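Bisadmont Home Robotics
Safety and Faults Meeting, Gokdale test suite
September 10, 2021

Present: Elfriede Pichler (chair), Booker Kowalczyk, Vasanthi Mridha, Trinity Park (minutes)
Apologies: Marisol Van Dusen

1. Minutes of the last meeting
Agreed with one correction. The spare wrist for Fjeld was ordered in May and has been received.

2. Unplanned stop on Fjeld 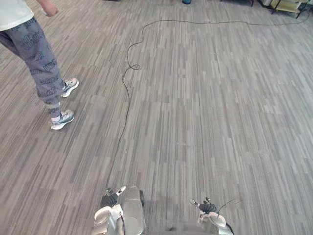 Reading time: 2 minutes

Booker reported. During a drive across the open floor the left arm stopped answering commands for nearly 6 seconds. The base went on moving during that time. The operator pressed the stop button and the robot halted. No one was hurt and nothing was damaged.

The log shows the arm controller dropping off the network and coming back without raising a fault. The base is supposed to stop when either arm is lost. The timeout was found set to 1000 ms in one file and switched off in another, and the second file was the one loaded.

Vasanthi asked about cables. A long black cable lies across the carpet in the open part of the room, with a small twisted loop in it. Booker does not think it had any part in the fault, but a wheel or a foot could catch it. Agreed that it is a separate hazard and should be dealt with now.

Elfriede asked how close people may stand during a drive. The written rule covers arm reach only and says nothing about the base. Vasanthi will redraft it.

3. Tidying task, sofa corner
Vasanthi reported that work around the sofa is on hold until the timeout is fixed. She is concerned about the fruit stand on the round side table and about the floor lamp behind it. A late stop there could bring either one down. Trinity suggested starting again with the pillow only. Agreed.
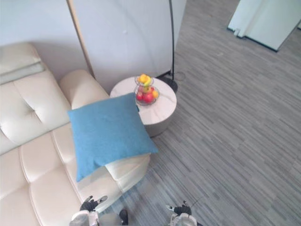

Sofa corner with pillow, side table and lamp. Item 3.

4. Drusel
Same controller software as Fjeld. Not to be driven until the loaded settings have been checked. Booker has already pulled the key.

Actions
Booker: set the timeout to 500 ms on both robots, remove the second file, and repeat the lost-arm test 64 times with the base on blocks.
Vasanthi: new standing distance rule, draft to Elfriede.
Trinity: cable off the open floor or under a cover. Send these minutes to Marisol.

Next meeting to be called when the test results are in.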